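How to mark the grasp phases in hand-held gripper recordings

This page explains how we cut a long recording from a hand-held gripper into short phases which can be used to train a robot policy. It is written for people who join the Pronow project and will do the marking themselves, but I hope it is also useful for other groups with similar data. You need the Skilmont viewer, a set of recordings and some patience. It is not necessary to know how to train a policy.

All our recordings come from a camera that is fixed to the gripper, so the jaws stay near the bottom of the picture and the home moves behind them. The two stills below come from one bedroom. In the first, the jaws stand on both sides of a package of wet wipes on a checkered cloth. In the second, a white squeeze tube is held between the pads.
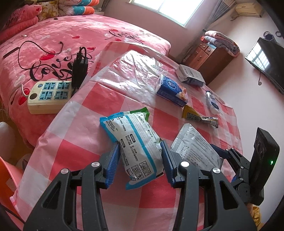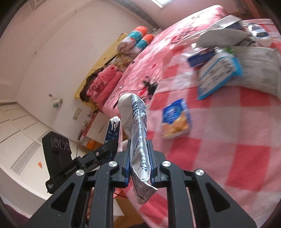 1. Learn the five phases

Every recording is divided into the same five phases, and they always come in this order:

approach – the gripper moves towards one object which will be taken
close – the fingers move together
hold – the object is between the fingers and goes where the hand goes
release – the fingers open
leave – the gripper moves away from the object

A recording with several objects has several such groups, one after another. Everything which does not belong to a group is marked "idle". Please do not invent new phases. In the first version we had nine, with things like "adjust" and "hesitate", and when two persons marked the same recording they agreed on very little. With five we lose some detail, but we can trust the rest.

2. Prepare the recording

Open Skilmont and load the recording together with its width file. The width file contains the distance between the two fingers for every moment, and the viewer draws it as a line under the video. If the line is missing, the file has the wrong name or was not copied. Do not start without it. It is possible to mark by eye only, but the result is worse and somebody has to repeat the work later.

Set the playing speed to half. Then look at the whole recording once without marking anything. I know this feels slow, but it tells you which objects are taken and in which order, and you will not be surprised by a failed grasp in the middle.

Check also that the video and the width line agree. Choose a moment where the fingers clearly close, stop there, and see if the line goes down at the same place. A difference of 2 frames is acceptable. If it is more, write the recording on the sync list and take the next one. Do not try to correct it by moving your marks, as the training script reads the width file directly and will see the error anyway.

3. Find the start of each hold

We begin with the hold, although it is the third phase. It is the easiest to find and the others are built around it.

Look for a place where the width line goes down and then becomes flat. Stop at the first flat moment and look at the video. Three things should be true: the pads touch the object on both sides, the width is not changing any more, and in the following frames the object moves together with the gripper. When all of them are true, press H.

Be careful with the third one. A pad can look as if it touches the object when it only stands in front of it, from the view of the camera. In the first still the left pad is close to the side of the package and the right one is beside its right edge. From a single picture like this I would not put any mark. You must step forward and backward until you see what the package does. If it does not react at all, there is no hold yet, even when the position looks perfect.

The second still is the easier kind. The tube is between the pads, its crumpled body shows the pressure of being held or of earlier use (we cannot say which, and it does not matter for the mark), and the crimped end hangs below the fingers. For such a frame the only question is how far back the hold begins.

4. Find the start of the close

Now go backward from the hold. The close starts at the last moment before the width begins to go down without stopping. Small movements of the line do not count. A person's hand is never completely quiet, and the line always trembles a little during the approach.

Some people close the fingers halfway while they are still travelling, then wait, and then close completely. In this case we mark only the second movement as close. The first one belongs to the approach. This rule was not clear for a long time, and in the Rothe set you can still find both ways. If you repair old files, please use the rule above.

5. Find the start of the approach

This is the most difficult mark and here you will have the most discussions. The approach starts when the gripper moves towards the object which will really be taken. It does not start when the object becomes visible.

On a full table this makes a big difference. When packages, pouches and tissues lie near each other, many of them are in view long before the hand has chosen one. What helps me is to go to the close first, remember the object, and then play the video backward. Continue until the object stops becoming smaller or goes out of view, or until the gripper turns to another thing. Put the mark there and press A.

If the gripper goes to one object, stops, and then takes another, the first movement is idle. We do not use it.

6. Mark the release and the leave

The release starts at the first moment when the width goes up after a hold. Press R. The leave starts when both pads are free from the object. Press L. In most recordings these marks are very near to each other, and this is fine.

Soft packages need more attention. A foil pouch or a plastic wrapper can stay on one pad for a short time after the other is already free. Wait with the L until the object is free on both sides. A rigid carton or a box gives no such problem.

If the object falls before the fingers open, the hold ends at the moment of the fall. Put the D mark, and then everything until the next approach is idle. Keep these recordings! Failed grasps are used in the Trasby training as negative cases, and we have too few of them.

7. Add the object class

After the marks are ready, Skilmont asks for the class of each object. We do not name the product. We choose from four classes only, by the way the object behaves under the fingers:

rigid – box, carton, bottle which keeps its form
soft – pouch, bag, tissues
tube – long object with one stiff end and one flat end
thin – anything lower than the thickness of the finger

Tubes have their own class for a reason of the grasp point. When the fingers hold a tube near the cap, the width stays nearly constant. When they hold it near the flat end, the width goes down slowly during the hold and the script can believe that the close is still going on. With the class it knows that it has to be tolerant.

If you are not sure between soft and thin, choose soft.

8. Let the script check your work

Save the file and run the check from the Skilmont menu. It reads the marks and gives one line for each problem. The usual messages are:

"order" – a phase is missing or two marks are exchanged
"short hold" – the hold is shorter than the limit, probably a touch and not a grasp
"width moves in hold" – see the part about tubes, or look if your H is too early
"gap" – some frames have no phase at all

Repair what is really wrong. If you are sure that your mark is right and the message is wrong, leave the mark and write a short comment. The script is simple, and it is not a judge.

What we gained from it

We compared two training sets with the same method, Trasby, and the same objects. The first used 1000 grasps which were cut automatically, only from the width line. The second used 173 grasps which were marked by hand as described here. On the soft objects the small set gave the better policy: the arm stopped less often in front of the object, and it did not close the fingers too early. On rigid objects we saw no clear difference between the two, so for boxes and bottles the automatic cut is probably enough.

I would be careful with this result. The test was made on one table with one arm, and we have not repeated it with other cloths or other light. The marks for the approach are still the weak point. When two persons mark the same file, the hold is nearly always at the same place, but the approach can be far apart, mostly on tables with many objects.

Common questions

How long does it take?
In the beginning, very long. After some practice the marking of one grasp takes me 54 seconds with the class included. The first look through the recording comes in addition.

Should I mark objects which are taken by a second gripper?
No. Each gripper has its own recording and its own width file. If another gripper comes into the view, mark only the one which carries the camera. The other one is marked in its own file, and the two are connected later by the clock.

What if the hand of the person is visible?
Mark normally. Only if the free hand pushes or holds the object during the close, add the comment "helped". These grasps are removed from the training but they stay in the set.

The object is hidden behind a finger. What now?
Use the width line and the last frame where you could see it. If it is hidden during the whole close, put the marks as well as you can and add the comment "hidden".

Can I change the marks of another person?
Please do not write over them. Save your version with your initials at the end of the file name, and both versions will be compared in the next review in March.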